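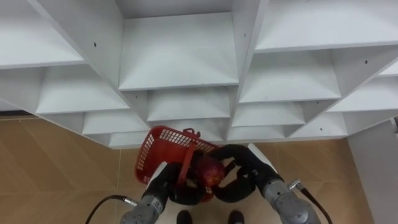
O segundo trimestre do projeto Arrumar, do clube de robótica da Escola Secundária de Greven, foi dedicado quase por inteiro a uma tarefa que qualquer aluno do sétimo ano executa em menos de um minuto, contrariado e com auscultadores nos ouvidos: pegar em fruta e transportá-la num cesto até uma estante. No plano entregue à Fundação Groten, em janeiro, esta fase chamava-se "manipulação bimanual em ambiente doméstico". No clube chama-se "as compras". O trabalho com as duas mãos em simultâneo ocupou-nos mais tempo do que o previsto, sobretudo nas posições em que uma maçã e o cesto vermelho ficam ambos entre os dedos e cada mão tem de saber o que a outra anda a fazer. O cronograma original reservava sete sessões para isto. A sétima já lá vai.

Situação dos objetivos

O primeiro objetivo, segurar o cesto pela asa com uma mão e deixar a outra livre, está cumprido. A asa é fina e os dedos são grossos, o que deu origem a uma longa discussão sobre se seria legítimo engrossá-la com fita. A decisão foi que não. O edital fala em "objetos correntes, sem adaptação", e a equipa, que raramente lê editais, leu este com um zelo comovente.

O segundo objetivo, recolher objetos pequenos e levá-los a um compartimento indicado, está cumprido em parte. Nos ensaios registados em maio e junho, o robô concluiu a sequência completa em 43 de 225 tentativas. Sabemos que o número não é bonito. No relatório anterior era zero, e nessa altura gastámos duas páginas a explicar por que motivo o zero era promissor. Poupamos desta vez o leitor.

O terceiro objetivo, a escolha autónoma do compartimento, não foi iniciado. Os alunos responsáveis pelo módulo Dogar, o nosso programa de planeamento, optaram por reescrevê-lo de raiz em abril. A nova versão é mais limpa, está mais bem comentada e faz, até à data, exatamente o mesmo que a anterior.

Dificuldades encontradas

A estante é branca e a parede também. Para a perceção, isto revelou-se um problema bastante maior do que a fruta: o sistema confundia o fundo de um compartimento com a parede e parava a meio do gesto, com ar de quem se esqueceu do que vinha buscar. A equipa de visão passou a usar as arestas das prateleiras como referência, e as paragens diminuíram. Falta medir quanto, e essa medição fica prometida para o próximo relatório.

A marcha com carga continua lenta. Andar de mãos vazias e andar com um cesto de um lado são dois problemas diferentes, como descobriu o grupo de locomoção depois de ter declarado o primeiro resolvido. Por agora, os ensaios são feitos com o robô já posicionado diante da estante.
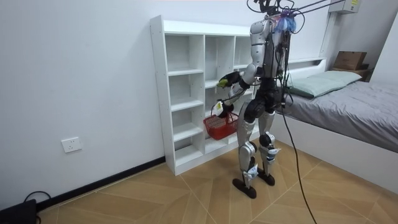 Ensaio com o objeto verde numa mão e o cesto na outra.

Participação dos alunos

O clube mantém três grupos — locomoção, visão e mãos — que comunicam entre si melhor do que em janeiro, quando comunicavam por bilhetes. Introduzimos uma reunião curta às 16h30, antes de cada sessão, em que cada grupo diz o que alterou no código desde a última vez. A medida foi recebida com pouco entusiasmo e acabou com a maior parte dos conflitos de versões.

Dois alunos do décimo ano assumiram a documentação. O manual interno tem agora índice, o que permite encontrar depressa as secções por escrever.

Execução financeira

Foram gastos no trimestre 3.169 euros, repartidos entre cabos, conectores, peças de substituição para os dedos e a inscrição na mostra escolar Inulside. A rubrica da fruta ficou abaixo do orçamentado. As faturas seguem em anexo, por ordem de data, incluindo a que no trimestre passado seguiu duas vezes.

Próximo trimestre

Pedimos a prorrogação da segunda fase até ao fim de outubro, sem reforço de verba. Até lá, queremos retomar a ligação do Dogar ao controlo das mãos e repetir a série de ensaios nas mesmas condições, para que os resultados se possam comparar. A demonstração na Inulside mantém-se em novembro e terá uma duração de até 7 minutos, conforme o regulamento. Ao ritmo atual, chega para uma maçã. Agradecemos que a Fundação nos confirme a prorrogação antes da pausa de agosto, porque a reserva da sala depende dessa resposta.

A coordenação do clube de robótica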